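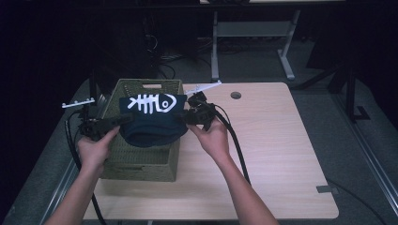 Workroom notebook, November, morning

Kettle on at quarter to nine, heaters on before that. I meant to start with the winter box and be finished by lunch, and of course I've spent half the morning rereading the old notes at the front of this book, which are mostly Bautista's and mostly about moths.

So, knitwear. We've been putting the hats, scarves and gloves away in the deep plastic tubs from Umex for as long as I've been here, and every year they come out smelling like the inside of a lunch box. This time I'm trying the woven baskets. The olive green one is the one I like best, partly for the colour (it looks like something my nan would have kept her magazines in) and partly for the handle cutout up near the rim, which lets you haul it off a shelf without hooking your fingers over the edge and dragging everything down on top of yourself.

First into the green one is the navy beanie with the fish skeleton across the band. I have a real soft spot for that hat. It's a soft knit, and a soft knit doesn't hold any shape you give it, so it slumps as soon as it goes over the edge of the basket. I used to fight this and fold everything in thirds like a shop display. I've given up on thirds for hats. Hold it wide at both sides, let the bottom drop in first, then lower the rest so the band ends up on top with the print facing you. You can find the fish again in July without emptying the lot.

A word on the print while I think of it. White on dark navy shows every bit of lint going, and the ribs of the fish are the worst for it. Lint roller before packing, please, and go along the ribs instead of across them. I'd also keep anything printed away from the grey mohair scarf, which sheds like a labrador.

Labels: I've written these on the brown swing tags and tied them through the handle holes. Sorcha wanted the printed stickers from Hidel, and they do look smarter, but they won't stay on a textured weave. I tried one overnight on the spare basket and found it on the floor by the door, stuck to somebody's biscuit wrapper. Tags it is.

Cedar: one block per basket, wrapped in a bit of muslin, tucked in a corner at the bottom. Bautista, I know you wrote two. Two made my eyes water.

Still to do:
- gloves, once I've found the partners for the odd ones
- ask at Riquelme whether the green baskets come in a shallower size, the gloves will get lost in these
- wipe down the light table, it picks up navy fluff something shocking
- shelf 32 needs its bracket looked at before anything heavy goes up there

Stopped for tea at eleven. The scarves can wait until after lunch, I want the big table to myself for those.

Filed under: Workroom Notes > Storage & Seasonal

3 comments

Bautista L.
Two blocks. I stand by it. But I'll concede on the tags.

Sorcha Cairns
The stickers stay on if you warm them with a hair dryer first! I'll bring mine in and show you. Also the odd red glove is in my coat pocket, sorry.

marg_h
Does the band-on-top trick work for bobble hats too? Mine always end up squashed flat on one side.

We use cookies to remember your settings and count visits. By carrying on you agree to our cookie policy. Accept | Manage choices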